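Pristametti Baking Mat, Pair

If you've ever scraped a whole tray of cheese puffs off bare metal at midnight (hello, us, every April), you'll understand why we love these mats so much! Each set comes with 2, so one can cool while the other goes back in.

They roll up small, wipe clean with warm soapy water, and go happily from éclairs to roasted zucchini - just please don't cut on them.

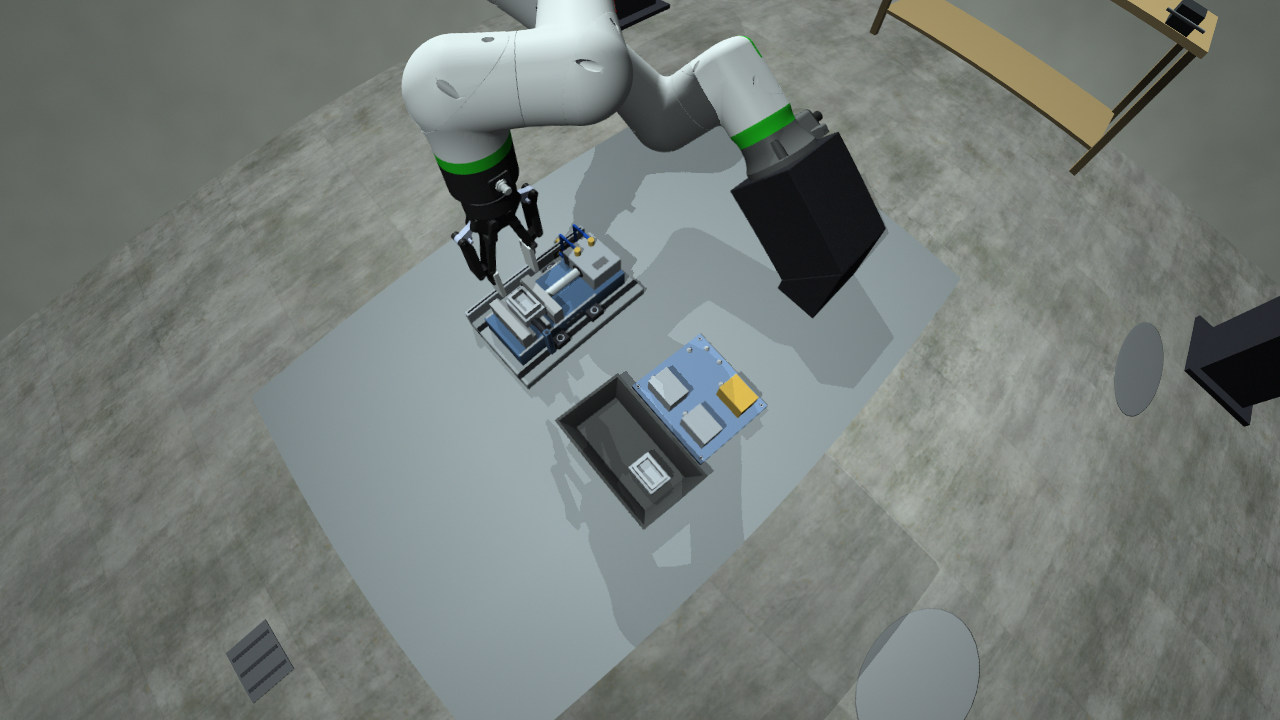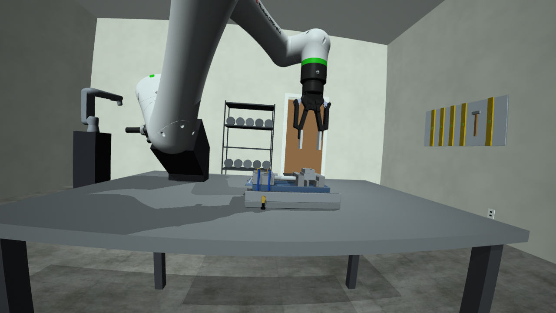
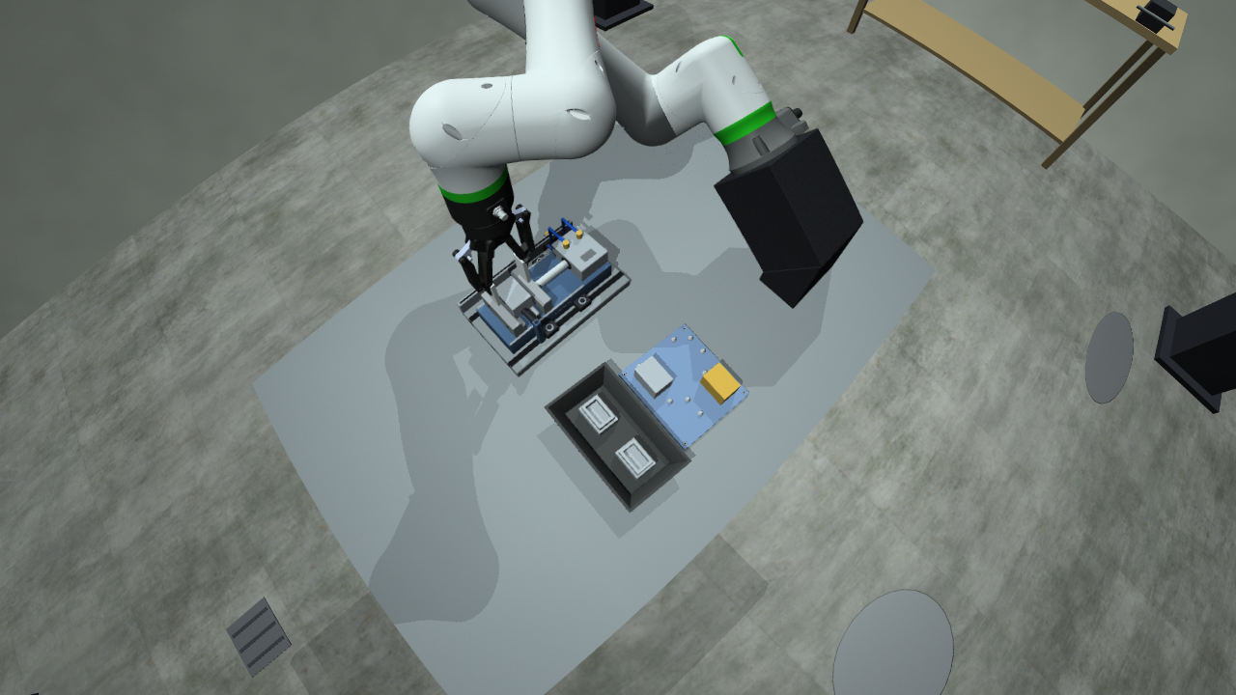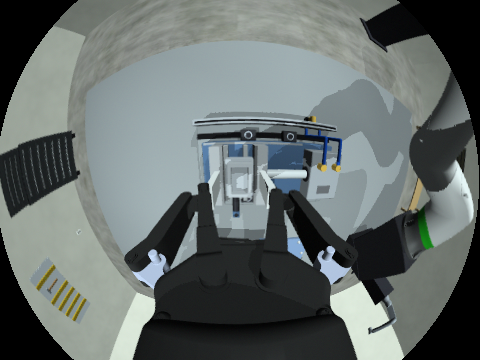
Two-finger gripper in the second view

Pairs beautifully with our Govia piping bags and the Kazemi half-sheet pan, and the Pikstead cooling rack if you have the counter space for it.

Item no. 2875. Hand wash only. 374 customer reviews - thank you all, we read every one!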